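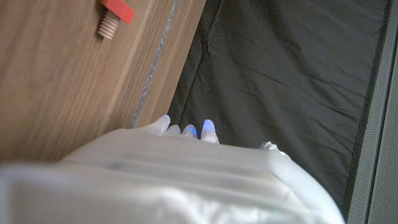
Speaker notes – robot hand build, Undley shared workshop, evening talk in November

Slide 1. Good evening, and thank you for coming. Speak slowly. Say the title once, then go on.

Slide 2. What I wanted: a hand that can pick up a toy bolt from my bench and put it in a box. The bench top is wood, and I keep a dark cloth beside it. The first version I made at home in 9 evenings. Then I moved everything to Undley, where the tables are bigger.

Slide 3. The camera sits at the wrist. It sees the fingertips and the work together. The bad side is that the white housing takes a lot of the view. I moved the mount 2 times and I am still not satisfied.

Slide 4. Numbers. 241 tries, 47 of them failed. Most failures came on the cloth – the fingers pushed a fold and the bolt rolled away. (Wait here, people like to write this down.)

Slide 5. Software. I call the control program Vumley. It is small and not very clever. If somebody asks about the code, it is on the workshop computer, in the folder Belatden.

Slide 6. What I would change: softer closing at the end of the grip, and a shorter cable. Ask if anyone has experience with cable guides.

Questions until 8:30. Switch off the power supply before people come to the table.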